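Harau two-arm kit: notes after the first 60 hours

Tandwood sent the evaluation kit in September and I have now logged 60 hours on it, most of them with both arms running. I paid freight both ways. Aminu Akinola at Tandwood answered my questions and did not ask to read this first.

In the crate: two arms, two grippers, two wrist cameras, one controller, and a manual that still refers to a connector the kit no longer uses. Assembly took an evening. Calibration took 13 minutes per arm once I stopped skipping the warm-up cycle, which the software lets you do without complaint.

Repeatability is fine for bench work. I ran 3000 cycles of a plain pick and return, and the drift at the end was smaller than my means of measuring it. Grip force is set in unlabelled steps. I would have preferred newtons.

The wrist cameras are the weak part. Auto exposure favours the darker material near the gripper, so bright areas at the side go straight to white. Colour is acceptable. Focus is fixed, and close fabric still shows its texture. The trials so far have been a mix of soft goods and rigid parts. 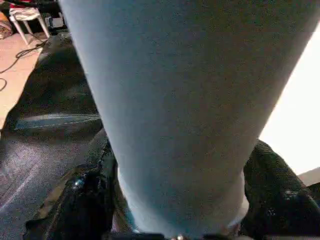 The second is the bench view, with four white tubes lying to the right of the tray.
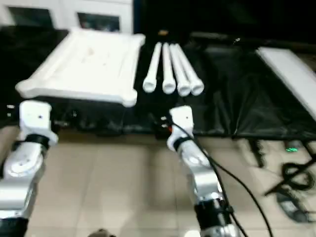 Cable routing needs work. The supplied clips are sized for a thinner cable, and I replaced them with hook-and-loop ties. Fotis Panagiotou, who has the older Milmont version, did the same and recommends leaving extra slack at the wrist.

Fan noise on the controller measured 68 dB at half a metre, too loud for a shared office. Firmware updates require a full power-down of both arms, then homing them one at a time.

The service plan is optional. I have not bought it. Replacement finger pads come through Antoniadis, and my first set arrived in the wrong grey but fit properly. I'll rerun the cycle test once the left pads are worn down.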